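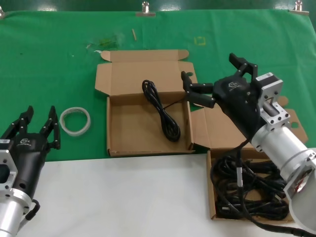
Kabel, sortiert. Eine Galerie in Schwarz

Es gibt Leute, die fotografieren Eisvögel. Wir haben den Kabelbestand von Cluven geerbt, 888 Stück laut Übergabeprotokoll, und das Protokoll war der ordentlichste Teil der Lieferung. Verpackt hatte sie jemand bei Brisard, vermutlich mit der Schaufel. Seit März wird bei uns sortiert, gewickelt und eingeschachtelt, und außerhalb des Lagers kann sich kein Mensch vorstellen, warum das so lange dauert. Wer Farbe sucht, bekommt Kartonbraun und ein grünes Tischtuch.

Der flache Karton
Braune Pappe, der Deckel steht nach hinten hoch, drinnen ein schwarzes Kabel als längliche Schlaufe. Im Lager gilt das als Stillleben.

Der andere Karton
Ebenfalls braun, ebenfalls offen, ansonsten eine andere Weltanschauung. Eifion Hughes nennt solche Kisten »die Spaghetti« und besteht darauf, dass man sie von oben nach unten abarbeitet. Wer von unten zieht, holt alles auf einmal heraus und darf die Mittagspause damit verbringen.

Das Ende, das herausschaut
Jedes Kabel hat zwei Enden, von denen eines grundsätzlich nicht in den Karton will. Unsere Hausregel: erst das lose Ende in die Schlaufe legen, dann den Deckel zu. Die Hausregel hängt seit März an der Tür und wird dort gern gelesen.

Das grüne Tuch
Mit Foldback-Klammern aus Metall an der hinteren Kante festgemacht. Schwarze Kabel auf Grün findet man wieder, schwarze Kabel auf dem alten dunklen Tisch fand man mit dem Ellbogen. Das Tuch war für einen Messestand von Britatora gedacht, der dann doch blau wurde.

Wickeln, kleine Stilkunde
Die lange Schlaufe passt in den flachen Karton, der runde Kringel nicht - der springt beim Schließen auf und drückt den Deckel wieder hoch. Über der Hand und um den Ellbogen wickeln ist verboten. Das verdreht die Leitung, sagt Eifion, und er sagt es jedes Mal.

Die Deckel
Die Kartons stammen von Chuang, Artikel 1734, geliefert im Bündel zu 74 Stück. Seitliche Laschen zuerst einklappen, dann den Deckel. Andersherum geht es auch, nur hat man danach einen Karton mit Flügeln.

Zwischenstand
104 Kabel waren bei der letzten Zählung fertig verpackt und beschriftet. Eines davon steht als »Kabel, schwarz« in der Liste, was die Suche nur bedingt eingrenzt. Hinweise bitte an das Lager, am besten mit Länge und Steckertyp.

Wer einen Stecker wiedererkennt, den er seit Jahren vermisst, darf ihn nach Rücksprache abholen. Karton bitte dalassen, die sind abgezählt.

Galerie zuletzt ergänzt am 23. Juli 2023. Nachschub liegt reichlich im Regal.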